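Second kitchen bench: what we're asking for

Budget season is here again, and the food-handling group at Wamlow has its list in! We'd love every reader to look it over before the August planning round, while there's still time to change things.
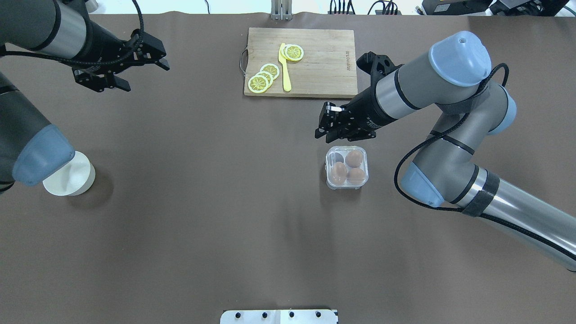
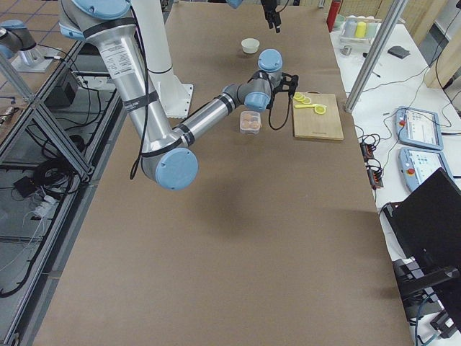 Setsuko Koyama

We want a second bench like the one we have, with 2 arms facing the same tabletop. Lemon slices, eggs and a cutting board are great practice material, and they cost next to nothing, so nearly all the money goes into hardware. Futthorpe has quoted $3,796 for the small stuff (grippers' spare finger pads, mounting plates, cables) and Policarpio will price the arms themselves separately.

Two things I'd plan for early. Get spare cables, at least 6, and put them on the first order. And set aside around $300 for paper, boards and containers, which always get forgotten and then come out of somebody's travel money.

Floor space is the big open question. The Tasik room is my favorite, but it needs more outlets and a proper side table for the pendants. If you've measured it lately, please send me your numbers!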